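Unit 9: can it do the chores yet?

Short version for those of you who skipped the reading: kind of! I spent most of April running Fladance, our kitchen simulator, and I still wouldn't let the thing near my own fridge. Give it one job in one room and it does fine. Ask it to go next door, open something heavy and come back, and the numbers drop fast (303 clean runs out of 600, and I was being generous).
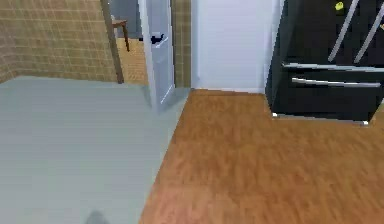 Room 2: Doors and drawers

Look at the fridge first. You've got tall vertical handles up top and a long horizontal one on the freezer drawer, so that's two different grips and two different pulls on one appliance. Then there's the open door with its lever handle, and the floor going from grey to wood right by it. You and I walk through that half asleep. A planner has to work out where the base goes before the arm even moves.

For next class, pick either the drawer or the door and write out every step, including the boring ones. Bring the Cirkden handout too.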